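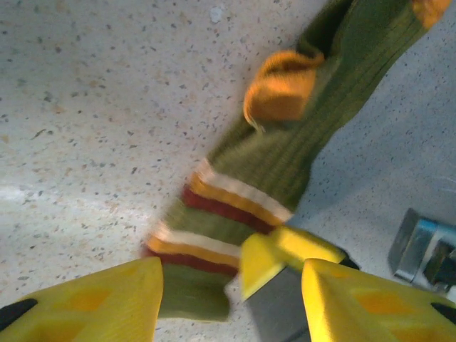 Wrist camera, green sock with the orange heel, going for the cuff.

Home | Data | Code | Notes | Contact

# Drorngate socks

Hello! I'm Pushpa Bhatt and I look after the data for the Drorngate robotics club. We're the student team that decided folding shirts was too hard and picked socks instead (socks are also hard). This is everything we've recorded for our Lasum project so far, tidied up enough that somebody outside the club can use it.

## What's in it

There are 2,389 clips, all from the wrist camera. I've sorted them into two folders:

- `train` has 2,125 clips, mostly from November onwards. Ribbed socks turn up a lot in here, stripes too, and we love stripes — they give the cuff finder something to grab on to.
- `bunched` has the rest, where the sock is rolled or crumpled up on itself and the cuff isn't lying flat. Please test on these! Our first model, Zanau, fell to bits on them.
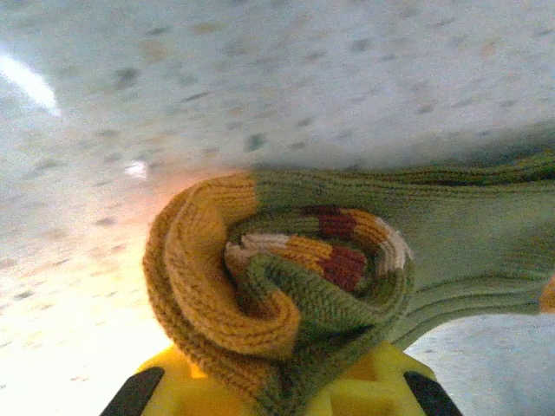
## Labels

Each clip has a small text file with the grasp point, the cuff direction and a yes or no for "held at the end". I did 1,563 of them by hand in the evenings and the Adjei script did the others, so treat those with a bit of suspicion. It likes to call a heel a cuff, especially when the two are close in colour.

## Blur

Plenty of frames are smeared because the arm moves faster than our shutter likes. I thought about throwing them out, then left them in.
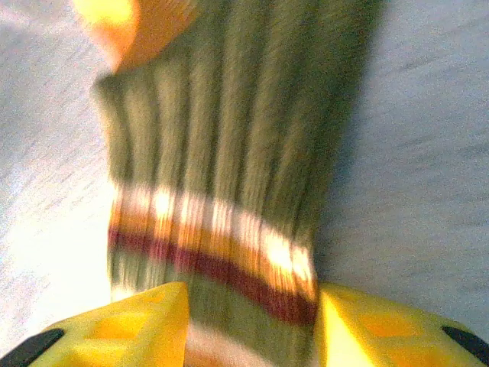 Zanau got noticeably better at moving socks once it had trained on the smeary ones, so I'd keep them if I were you. If you really want sharp frames only, run `sharp.py` with the default setting and it'll drop about a third.

## Using it

Free for coursework and clubs. Drop me a line if you find a wrong label, and say which folder it's in — the file names repeat between the two and I haven't got round to fixing that yet.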